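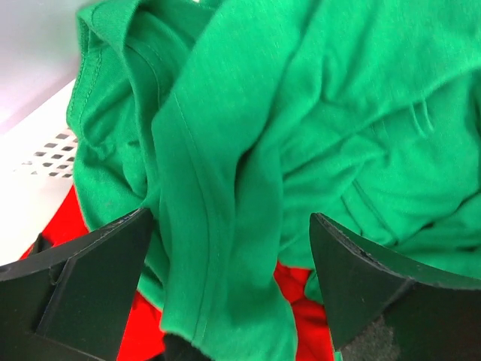
Filed under: Student Projects > Two-Arm Bench > Laundry Folding

Ticket 739: Left gripper lets go of the green knit on the way out of the basket
Opened by: Tahsin Bhuiyan
Team: Hullus (second-year group project)
Bench: Bhattacharjee Lab, bench 7
Status: Closed, one item carried over

Problem

The task is to take one garment out of the basket, lay it on the table and fold it lengthways with both arms. The left arm does the picking. With the red cloth on its own it is fine. With the green knit on top of the red, the left gripper closes, lifts and then drops the garment before it clears the rim of the basket. In our last session this happened on 11 lifts out of 20. The right arm has no trouble, but it only ever takes hold of cloth that is already flat on the table.

We are running the lift from Tostum with the grip force set to 60. No error is shown. Tostum reports the gripper as closed and carries on with the fold over a table with no garment on it.

What we tried first

Restarted both arms and ran the homing routine again. No change.

Raised the grip force from 60 to 80. Slightly better, then the left gripper motor gave a temperature warning, so we put it back to 60.

Moved the basket closer to the left arm. No change to the drops, and the elbow came too near the side wall on the way back. Moved it back to where it was.

Swapped in the spare wrist cable, thinking the position reading might be dropping out. The reading was the same with either cable. The original is back on.

Reply from bench support

Two questions before you change anything else. Where on the garment does the gripper close, and when were the finger pads last replaced? The pads on that bench were fitted in August and should have been looked at by now. Please also send the closed width that Tostum logs for a good lift and a bad one. Don't go to 100 on the force. It will trip the motor and it won't help if the pads are smooth.

Reply from Tahsin

Checked the pads. The left ones are smooth at the tips and the right ones still have some texture. We have no record of them being replaced.

Went through the log. On good lifts the closed width is 7 mm or more, so the fingers have a proper fold between them. On bad lifts it is 2 or 3 mm, a single layer pinched at the tips. The pick script goes for the highest point of the pile, and with the knit that is often just one raised layer. The fingers close on the top of it and it slides out once the weight of the rest comes on.

Changes made

1. New pads on both left fingers.
2. Pick depth lowered by 15 mm in the Jikska pick script, so the fingers go down either side of the fold before closing.
3. Added a check after closing. If the closed width is under 5 mm, the gripper opens, goes back up and tries again at a new point. After three tries it stops and asks for help.
4. Grip force left at 60.

We did these one at a time with 20 lifts after each. With new pads only, there were 6 drops. With pads and the lower depth, 2 drops, and one lift that brought up the red cloth as well. With the width check added there were no drops, but four lifts needed a second try. That adds a few seconds to the run and we can live with it.

We then ran the full task from the basket through to the fold.
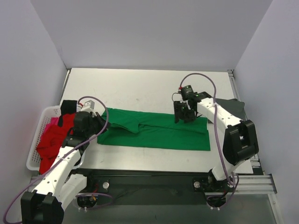 Green cloth laid out on the table, left gripper at the left end and right gripper over the upper right part.

Still open

The lower pick depth can catch the garment underneath. We had it once in the lift test and once more in the full runs. The width check doesn't find it, as a double pick looks like a good thick fold. For now we have put an upper limit of 14 mm in the script, and anything over that counts as a failed pick. It needs testing with the black cloth, which is thinner and might get through.

The fold itself comes out with the top layer a little short at the right-hand end on some runs. That is a separate matter and I will open a new ticket for it if it is still there after the next calibration.

Note from bench support, 10th December

Pads logged as replaced, left side only. Please do the right side before your assessed run and write it on the bench sheet. The spare set is in the drawer under bench 7. Double pick carried over to the team's own task list. Closing this one.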